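3 October 2024

I could not sleep after the film, so I write. The festival gave us tickets for the late showing of the Burkard documentary, the one about the old jazz drummer, and Lungile Pillay came with me. The hall has 200 seats and almost all were taken.

I liked the first half very much. He tells how he practised on paint tins, and his sister laughs at him from the kitchen. Then the director begins to talk over everything, and I wished that she would be quiet and let him play. Lungile does not agree with me. She says the voice is what holds it together. We argued all the way to the hotel.

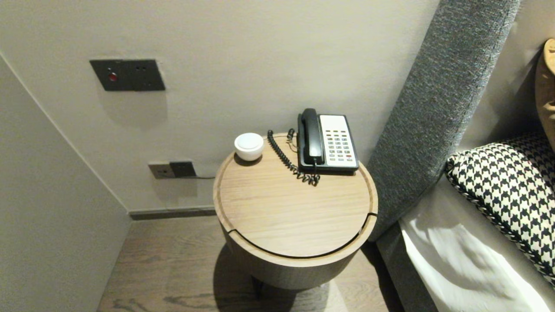
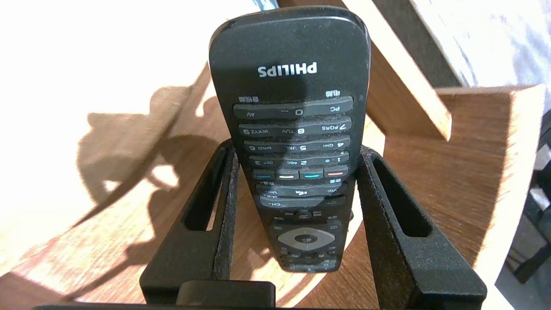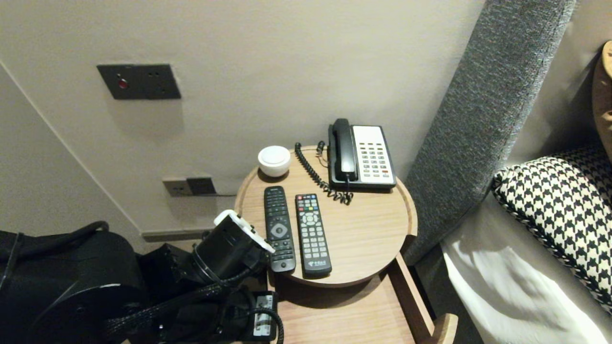
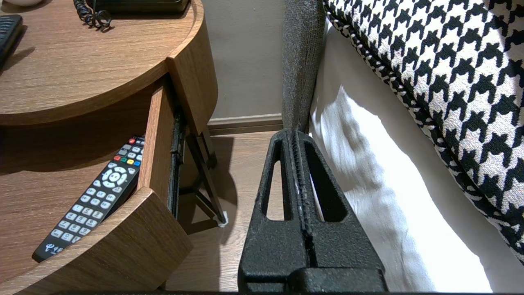

The room, with the round bedside table.

What I keep thinking about is the scene with the unpaid hotel bill. He reads it aloud like a poem, slowly, and then he asks for his glasses and reads it again. There is no music under it. I think I would have cut it, and I would have been wrong.

Tomorrow is the Testisov film, two hours and 174 pages of subtitles, if Thabiso is not exaggerating. I must also write to Ansel Montoya about January, and ask if the piece can be longer. Paweena has still not sent back my notes.

My shoes hurt. I should bring the other pair.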